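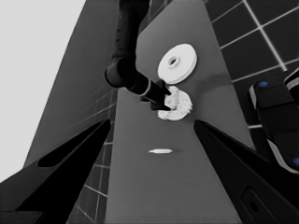 Spent the afternoon at the Odau open day. Notes below, mostly on the two-arm assembly demo, because that is what I went for. 1/

The demo runs entirely in simulation for now. Siwan Gittins, who leads the bench group, opened with that and didn't dress it up. The physical cell is due in October. Until then visitors get a screen, a pair of hand controllers and a queue. 2/

Format: both arms share one long table. The operator watches through a wrist view, so your own gripper fingers take up a good part of the bottom of the display. It takes a few minutes to stop steering by the fingertips and start looking at the gap between them. 3/

Soft objects are the weak point. White fluffy stuff under the jaws is modelled as a coarse mesh, and contact breaks it into clumps. Cledwyn Phillips said the solver time goes almost entirely to that one object. He would like to drop it from the set. Gittins would not. 4/

Rigid parts are better behaved. A disk with a centre hole stays flat where you leave it, and a thin part throws enough shadow to judge height by. I found the shadow more useful than the depth readout, which lagged. 5/ 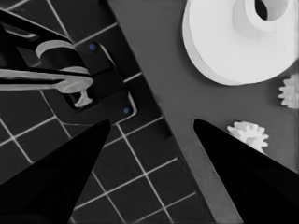
Second half was gears and a pulley on the grey board, with a black fixture off to the side on the gridded mat. The grid is there for people. The controller ignores it, but operators line up on it without being told to. 6/

The two blue dots on the fixture are the only colour in the operator view. I asked Bouchra Badawi about that. Everything else was taken down to grey early on, and she said scores didn't change, so it stayed that way. 7/

Figures from the handout: 3453 logged attempts, 52 operators, 9 part types. No breakdown by part, unfortunately. I asked for one and was given an email address. 8/

My own go: three tries at a small gear. Approached too steeply on the first, closed early on the second. Third was acceptable. The wide lens stretches distance near the top of the view and I overshot every time I reached for the far end. 9/

The planner is called Parri and the logging tool is Hotau. Parri replans when the arms come close to each other, with a visible pause — long enough that two people behind me thought it had crashed. A status light would fix this. 10/

Talk slides go up once Iestyn Prothero has cleared them. I'll add the link to this thread. 11/11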